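Camholm renters told to trust a 24-hour repair promise, again

Plollmont, the company that manages most of the rental homes on the east side of Camholm, says it will answer every repair request within 24 hours starting in November. Tenants have heard this kind of thing before.

The pledge comes with a new phone app called Grurker, which replaces the paper forms at the front office. Renters report a leak or a dead outlet, get a ticket number and wait. The company says "answer" means a reply from a person. It does not say that anyone will show up with a wrench, and the two-page notice sent to tenants gives no deadline for finishing a job.

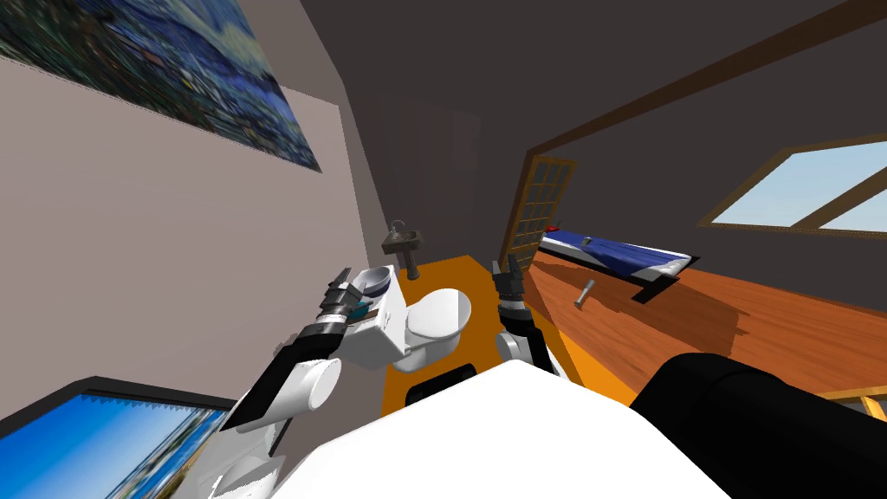 Janelle Panganiban said she had put in 3 requests about the same bathroom drain since spring and got a polite reply to each one. "I don't need a faster reply," she said. "I need the drain to work."

Plollmont would not say how many requests are open right now. It manages roughly 2000 homes in Camholm and nearby Villanueva, and a spokesperson would only describe the backlog as "manageable." Asked how many repair workers it employs, the company said staffing was under review.

Then there is the fee. Tenants who call the office instead of using the app may be charged for "assisted booking," according to the notice. The amount is left blank. The spokesperson said no charge was planned at this time, which raises the question of why the line is in there.
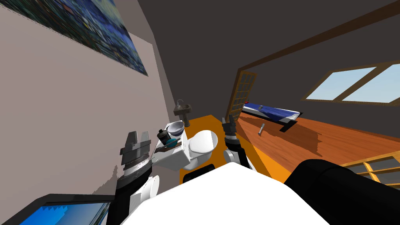 The city has little power to push the matter. Camholm's housing code requires landlords to fix heat and water problems "promptly," a word it never defines, and the top fine is $1000 per case. The city clerk's office could not find a record of that fine being issued to any large landlord.

Plollmont says it will publish its response times once the app has been running for a while - it did not give a date. Paper forms will still be accepted until the end of the month.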